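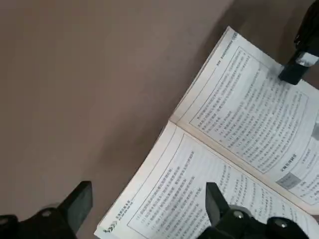
Weighing a Feeder Pig Without a Scale

I raise 7 feeder pigs a year on our place outside Mivville, and I've never owned a livestock scale. A cloth sewing tape gets me close enough!
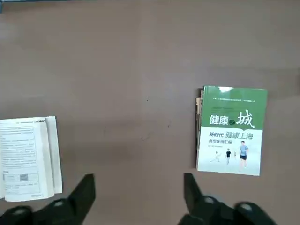

Start at feeding time, when their heads are down and they'll hold still (sort of). Run the tape around the chest, right behind the front legs, and snug it up. Then measure along the back from between the ears to the base of the tail. I write both numbers in a white booklet, left lying open on the table like the one in the photo, so I can compare month to month.

Now the math, all in inches:

1. Multiply the chest number by itself.

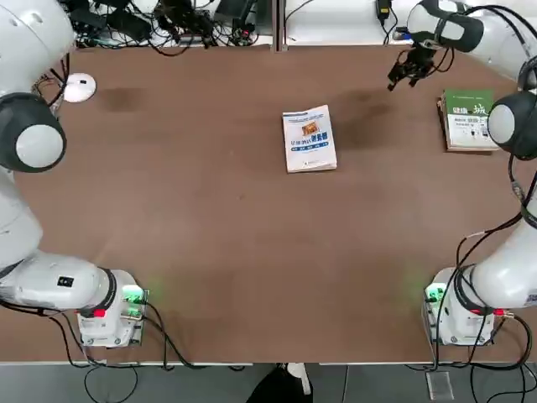

2. Multiply that by the length.

3. Divide by 400, and there's your weight in pounds.

My biggest one came out at 213 last November, so I called the locker and booked a spot.

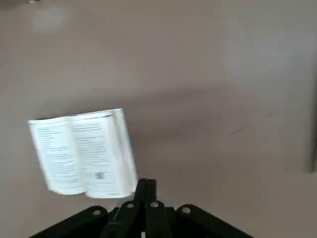
Do it twice and average the two, especially if the pig lifted its head halfway through. Mine always do.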